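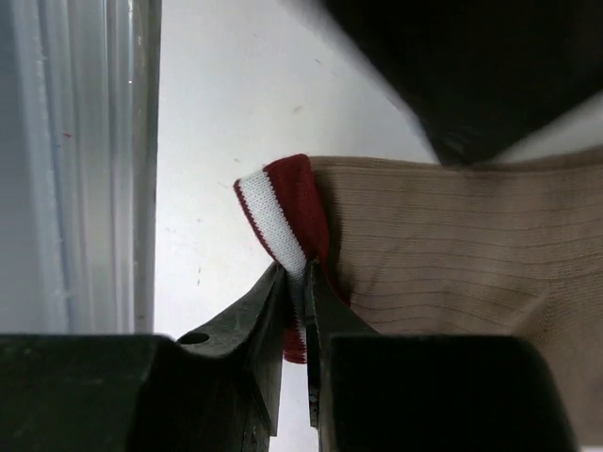
Ribbed brown knit with a red and white striped trim.

How Knitted Cloth Works

Most cloth is made in one of two ways. Woven cloth has two sets of threads that cross over and under each other. Knitted cloth is made of loops. Each loop is pulled through the loop before it, and the rows of loops build up into a sheet.

Look at the white stripe in the first photo. The small V shapes are stitches. One V is one loop, seen from the front. The two legs of the V are the sides of the loop. The top of the loop is hidden behind the next stitch.

Why knits stretch

Yarn does not stretch very much by itself. A loop can change shape, though. Pull a knitted cuff sideways and every loop gets wider and shorter. Let go and the loops move back toward their first shape. A woven cotton handkerchief has no loops, so it gives very little when it is pulled along its threads.

What a rib is

A rib is a raised line in the knit. The knitter, or the knitting machine, makes some stitches that face the front and some that face the back. The front stitches stand up and the back stitches sink down. The cloth folds up slightly between them, like a paper fan. This stores extra width, which is why ribs are used at wrists, ankles and necks.

A test piece knitted at the Riltside workshop had 22 stitches in a row. Lying flat, it was 12 centimeters wide. A whole sock or sleeve needs thousands of stitches.

How stripes are made

To knit a stripe, the yarn is changed at the end of a row. The old color stops and the new color starts. The new loops still pass through the old ones, so the two colors are locked together. This is why the edge of a stripe looks like tiny teeth and is not a perfectly straight line.
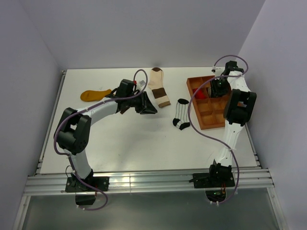

The white table, with items set out and a box with compartments on the right.

Folding and sorting knits

Knitted things should be stored flat or loosely folded. If a heavy sweater hangs from a hook for a long time, its own weight pulls the loops longer. To fold one:

Lay it on a clean, flat table.
Smooth out the creases with your palm, working from the middle outward.
Match the edges and fold along the ribs where you can.
Put it away without pressing it down.

A box with compartments is useful for small pieces. Each piece gets its own space — socks in one, gloves in another — and the folds stay in place when the box is moved.

Words to know

Cuff: the band at the end of a sleeve or sock.
Hem: a folded edge, often held with a line of stitches.
Yarn: fibers twisted together into a long strand.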